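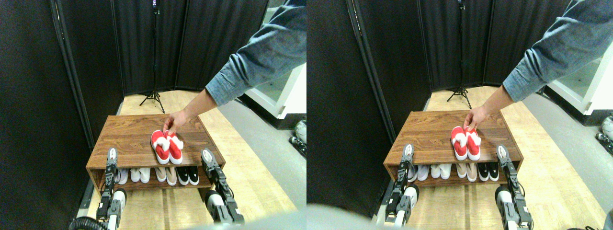
Why do your feet get cold first?

Have you ever climbed into bed on a January night and found that your toes feel like ten little ice cubes? Mine do it every winter, even when my tummy is toasty warm! So I went and read up on it, and it all starts with your blood.

Your heart pumps warm blood all over your body, and it beats close to 100 times a minute in lots of kids. Your feet are the end of the line, a very long way from that pump.
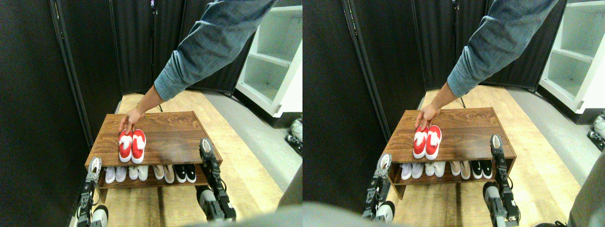
Fouzia Ghauri

Now, when the air gets chilly, your body makes a choice. It wants to keep your heart and lungs and brain warm (you really need those), so it squeezes the tiny blood tubes in your toes and fingers. Less warm blood gets through, and brrr!

Bare feet on kitchen tile make it worse. Tile pulls heat out of your skin fast. A rug is slower at it, so it feels warmer, even if the rug and the tile are the same temperature. Try it, one foot on each!

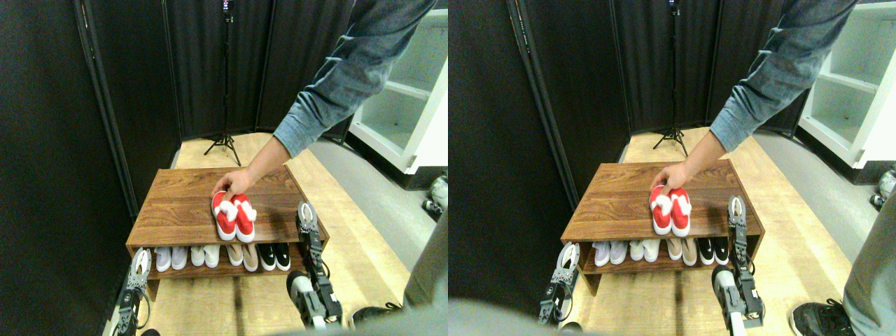 BODY SCIENCE

What about fluffy stuff? Fluff doesn't make any heat at all. It traps air, and trapped air is great at keeping the warmth you already have from sneaking away. Birds puff up their feathers for the same reason.

You can also wiggle your toes 50 times before bed. Working muscles make heat, and my sister says it looks very silly.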